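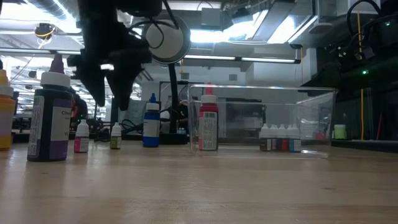

Fig. 6. Gripper open over the bottles, clear bin to the right.

Futstead Build Guide: Setting Up the Table
By Trí Chu, March 2019
Filed under: Arms & Grippers

Now the fun part, your first pick!

1. Park the gripper above the tallest bottle, fingers open.
2. Stand each bottle upright, cap on tight, with space for both fingers.
3. Run the pick program at 20 percent speed.

Note: Start with the bigger bottles, they're so much easier!

CAUTION: Keep hands clear while the arm has power.

Last updated: April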